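**Ticket 346: ketchup bottle rotates in grip when picked off-center**

Status: open
Opened by: Nisha Nautiyal
Bench: Tumo shared shop, white table
Software: Treltum control, grip profile 12

Symptom: bottle yaws during lift if the fingers close away from its middle. Rigid items are fine on the same profile. Closing force limit is 94 in the config, unchanged since June.

Checked so far:

- Finger screws retorqued, no play.
- Wrist camera offset re-entered. It had been saved with the sign flipped on Y.
- Cable slack at the wrist increased. No change.

Frames pulled from the wrist and overhead cameras:

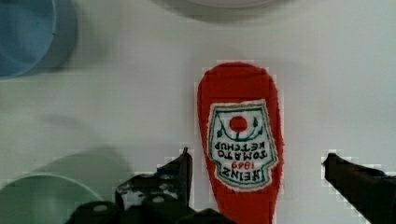
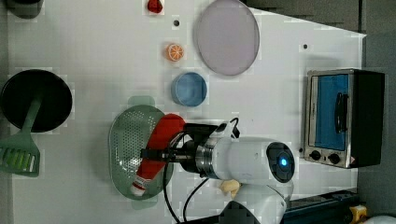
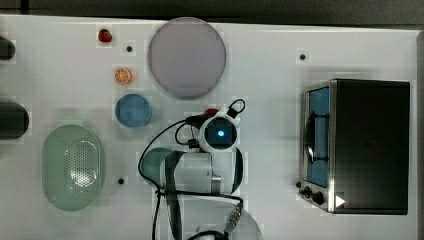
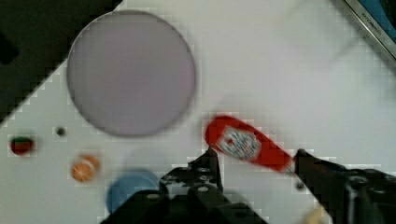
*Wrist camera: first and last. Overhead: second and third. Red bottle is in all but the third.*

The last one is the case to fix: right finger at the narrow end. The planner takes the nearest reachable point and ignores the long axis.

Workaround: set `grasp_center_weight` to 6 and reload. Tried Sunday, yaw is smaller but still there.

Next: swap in the Pralell finger pads, repeat with the same config. If it still turns, roll back to the Shukla planner branch and compare logs. Please leave profile 12 alone until then.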